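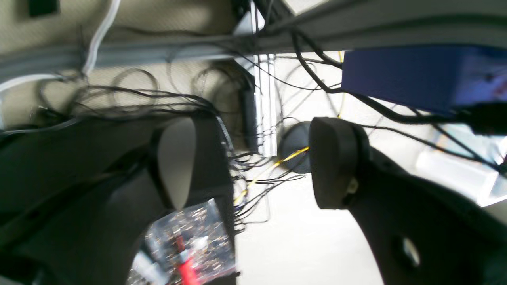 My sister reckons the second verse is pitched too high for the morning congregation, and that if I'd only bring the whole thing down a tone we would hear the men again. She said it twice on the phone last night and then once more in a message after I'd gone to bed, so I suppose I had better take it seriously.

24 Aug 2006

I sat down at the piano after breakfast and tried it in D flat, which I hate, and then in C, which is kinder to everybody (me included!) but takes some of the shine off the last line. The tune is the old one we call Iltby, and I have loved it since I was small enough to stand on the pew. It climbs all the way through the second half of the verse and then sits up there on the word "mercy" for a full bar and a half, and I think that's where the men give up and look at their shoes. In C they might stay with it. I played it through slowly, then at the speed we really sing it, and had a little cry at the third verse, as usual.

The new hymn book is the other matter. Gronadell have written back at last about the licence. It's priced on the number of people in the pews over a year, and when I went through the service register and added it all up I got 3,718, which sounds a grand crowd until you remember it's mostly the same faces coming back week after week. Still, that puts us in the smaller band, and it means we can print the words in the service sheet and photocopy the four-part harmony for the choir without my feeling like a thief every time I stand at the copier.

I do like the book. There are 6 settings in it by Lazăr, and the evening one is as lovely a thing as I've come across in years, very plain, the altos hardly moving at all while the tenors wander about underneath. I'd want it for Harvest if we can learn it in time. The choir were very good about the Sasunia psalm back in May, with all those odd bars, so I shouldn't doubt them now. We only had 2 tenors that night and they sang like ten.

Practice tonight was short on account of the rain. We did Iltby in C without my announcing it, and it went sweetly, with a good warm sound from the back row. I'll ring my sister tomorrow and tell her, though I may leave it until the afternoon.

Must remember to rub out the pencil marks in the organ copy, and to look for the descant, which I'm nearly sure is in the piano stool under the wedding music.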